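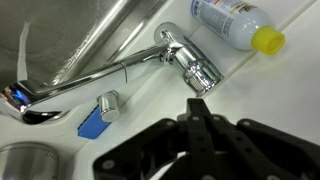 The sink corner, with the long spout and my trusty blue sponge.

Welcome to the Nondham kitchen gallery! We've had the keys to the place for two winters now, and the kitchen is the room I go on about most (ask Rhun Parri, who has heard all of it). Eugénie Bodin wanted a dark worktop and I wanted white, and I'm so glad I dug my heels in, because white beside stainless steel is just lovely. It does show every tea drip, but a quick wipe and it's back to its best!

The mixer is my favourite thing in the whole house. I love a tap with one simple lever on top, and a spout with enough reach to get a big stockpot under it. The stockpot came from my aunt in Mandumdale and makes soup for far more people than we ever have round, so washing it up used to be a proper wrestling match. Now I quite look forward to it.

A few things people have asked me since I put the page up:

For the chrome I use a soft cloth and a drop of white vinegar in warm water, then buff it dry. Mariama Sarpong swears by half a lemon, and her taps are gorgeous, so take your pick.

The steel basin gets washing-up liquid and a sponge, always going along the grain. No scourers, please!

More rooms to come once the hall is painted. The pantry shelves go up in April and I can't wait to show you those.

Page updated Friday, January 21, 2022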